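3.2 Recess wear and the removal of small screws

Maintenance records seldom separate a screw that was hard to turn from one whose recess had already failed. The two faults are logged together as "seized", and the usual remedy in both cases is to drill out the head. For the present study the records held at the Vedilik site were read again with this distinction in mind. Of 350 removals logged as seized, 133 carried notes detailed enough to assign a cause. The remainder were left out of the analysis, as the wording used by the fitters varied too much between shifts to be coded with confidence.

Recess failure was recorded where the key was noted as slipping, rounding or turning freely. Thread failure was recorded where the key held but the screw did not move, or where the key itself twisted. Notes that mentioned both were assigned to whichever fault was written first. This rule is crude, and its effect on the results is discussed in Section 5. 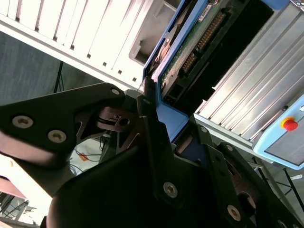 Head form has a clear bearing on which of the two faults appears. Slotted heads let the blade ride out under load, and the damage is mostly confined to the edges of the slot. Cross recesses wear at the flanks and give a gradual loss of grip, which the fitter can often feel before the driver slips. With a hex socket the load falls on the corners, and once these have rounded there is little left for the key to bear on. The screws in Figure 2, set into a black bracket plate, are of this last kind. One of the three is smaller than the others, and a small socket takes a small key, so that an error in key size which would pass unnoticed on a larger head is enough to spoil the corners. Sockets also collect dirt. A key that does not reach the bottom of the recess bears on only part of its depth, and the notes from Vedilik mention packed grease more often than any other obstruction.

Bench trials were carried out to see how far poor seating alone could account for the recorded failures. Test blocks supplied by Drureck were fitted with socket screws in two sizes and the recesses filled to half depth with a stiff grease and grit mixture. Each screw was then tightened and released with a hand key until the key slipped. Clean recesses in the same blocks served as the control. The larger size survived over 2,000 cycles in the clean state without visible rounding, and the trial was stopped at that point. Filled recesses of the smaller size gave the widest scatter, and 6 had to be discarded after the key broke before the recess gave way.

The thread lubricant was Clovuvitz paste throughout, applied by brush and wiped back to the root. No locking compound was used. Keys were replaced at the start of each block and checked against a ring gauge, a step that is not part of normal practice at the site.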